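## 4. What the condition scores can and cannot carry

The claim usually made for street condition scores is that they tell an authority where to spend first. We doubt it. In the Saavedra district the scores were collected by two separate contractors, Detau and Revusance, using forms that share most of their headings and few of their definitions. Detau's form treats a patch as a repair and gives credit for it. Revusance's treats the same patch as a defect and takes credit away. The combined register holds 2,102 street segments, and it doesn't say which form was used for which entry.

The published guidance suggests that differences of this kind even out over a large enough sample. No evidence is offered for this, and we could find none in the register. An error that runs one way on one contractor's streets and the other way on the other's will not vanish when the two lists are put end to end. It will show up as a difference between neighbourhoods, and someone will then be asked to explain it.

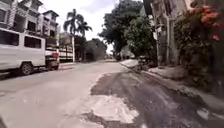
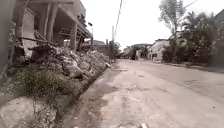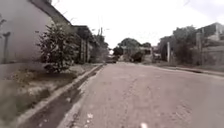
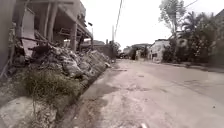
**Figure 2.** Street surfaces and roadside conditions. The first and third pictures show residential streets with darker patches in the paving; the second and fourth show a heavily damaged multi-storey building with rubble along its base.

*Saavedra Streets Working Paper, section 4. Fileo Research Group, February 6, 2025.*

### 4.1 Surface and frontage

Both forms ask the inspector for a surface score out of 10 and a frontage score out of 10, and both add the two to give a total out of 20. Adding them is a choice, and a poor one. A sound carriageway beside a ruined building can earn the same total as a broken carriageway beside a tidy terrace, yet the two call for different crews, different budgets and very different haste. Once the total is all that is kept, the distinction can't be recovered.

We were told that planners look behind the total when they need to. Perhaps they do. The July allocation lists, however, are sorted on the total alone, with the component scores moved to an appendix. In several cases the appendix gives components that do not add up to the total printed in the main list. We have left these entries as we found them, as any correction would mean guessing which of the three numbers was wrong.

### 4.2 Obstruction

Neither form has a proper place for material lying beside or on the road. Revusance inspectors tended to put it under frontage, Detau inspectors under "other", a field which is not scored. A street on which loose masonry is a serious concern may therefore lose most of its marks or none at all. For anyone trying to decide whether a lorry can get through, the score is of little use, and it may do harm if it is taken as reassurance.

A single extra question, on the clear width of the carriageway, would do more good than any reweighting of the present scores. It has been proposed before. The objection was that it would slow the inspectors down, though no timing was given in support.

### 4.3 Repeat visits

The register contains very few second visits, so we can say little about whether an inspector would give the same street the same mark twice. Earlier reports call the scores "stable". That word needs a comparison behind it, and the reports do not supply one. Until they do, we treat a gap of 2 points between neighbouring segments as no gap at all, and the rankings in section 5 should be read with that in mind.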